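Gripper fault on the flower task - please read before your next shift

Apr 9, 2024
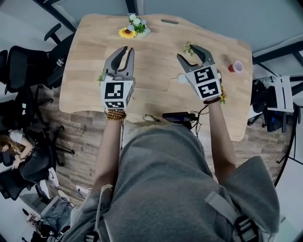 Short version: the right-hand gripper on the Brallurar kits can stop reporting its finger position and keep recording like nothing happened. We lost 17 sessions to it. If you're on flowers, or anything else with the handheld pairs, check yours today.

What we know so far. The cable on the right gripper works itself out of the connector when the wrist turns a lot. Doesn't come out all the way - just enough that the width signal freezes at whatever the last value was. Video is fine, tracking off the markers is fine, so the live view looks normal and the status light stays green. Then you get to playback and the fingers are stuck half open for the rest of the take. Stem gets picked up, stem gets put down, gripper says it never moved.

Efren Saludo found it last week going through episode 895, where the hand is plainly closing on a stem and the plot is a flat line. He went back thru the older ones and found the same thing starting in January. All of the bad sessions came off 2 kits. Both are pulled and tagged, don't put them back on the shelf.

Flower arranging seems to bring it on worse than cups or blocks. Lots of twisting to get a sprig lined up, and the slack loop swings around and snags on the table edge. The older Pan kits have a screw-on connector and we haven't seen it there.

Until the new clips come in from Ferkden:

Push the connector in until it clicks, both hands, every time you pick the kit up. Tape the cable to the body of the gripper, leaving enough loop that it doesn't pull when you reach across. Don't tape over the markers!! We had one person do that and tracking went too.

Open and close both grippers all the way at the start of each take and watch the width plot, not the light. Do it again at the end. If either line is flat, stop, write down the take number and tell whoever is running the floor. Don't just unplug and replug and carry on, we need to know which takes to throw out.

Keep the box and the loose wires back from where your forearms go. And if you feel a tug on the cable mid-take, finish the motion, set the gripper down, then look. Yanking it free is how we bent the pins on the spare.

On the software side Uloda is adding a check that will stop the recording if the width value doesn't change for 2,000 frames. Should of been in there from the start, that one is on us. It went onto the test machine yesterday and it's a bit jumpy, it will also stop you if you're just holding still and thinking. We're working on it.

Bad sessions will still be paid in full. If yours is on the list you'll get a message from Efren with a redo slot, pick any time that works.

14 comments
Shared 6 times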